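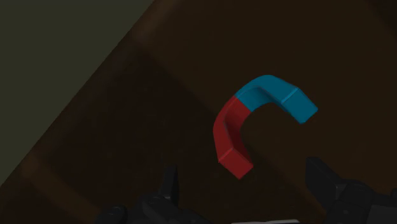
# Chapter 4: Who Gets to Set the Rules?

When the small online marketplace Zurnari opened for business, its sellers agreed to a set of terms that ran to a page and a half. By the time we come to look at it in this chapter, those terms had grown to 238 clauses, and a good many sellers (perhaps you would have been among them) were clicking "I agree" without reading past the first screen. It is a very ordinary story, and I'd like you to keep it in mind as we go along, because the larger questions about governments and technology companies have a way of beginning in small places like this one.

In Chapter 3 we looked at how a platform earns its keep: fees, advertising, and the sale of services to other businesses. Now we turn to the people on the other side of the table, the lawmakers and regulators who must decide how much of that activity to leave alone, how much to tax and how much to forbid. They seldom agree with one another, and they don't always agree with themselves from one year to the next!

We'll spend most of our time in the town of Nevomville, where a delivery service called Rira signed up 1,783 households before the council had settled whether it needed a licence at all. Councillor Frøydis Sæther argued that a company using the town's kerbs and laneways ought to pay something towards their upkeep. Ingvild Eide, who spoke for Rira at the August hearing, replied that the company already paid its taxes where its head office was, and that a second charge would fall on customers in the end. Both of them had a fair point, and I'd encourage you to read their arguments slowly before you pick a favourite.

## Before you begin

You may find it helpful to have these terms at hand:

- **Jurisdiction:** the area, or the kind of matter, over which an authority has the legal power to decide.
- **Digital services tax:** a tax on money earned from certain online activities, often charged where the users live.
- **Data portability:** a person's ability to take their own records from one service to another.

## 4.1 A licence for Rira

The council's first draft was modest. Any delivery platform serving more than 200 households would register with the town, name a local contact and report its number of trips each quarter.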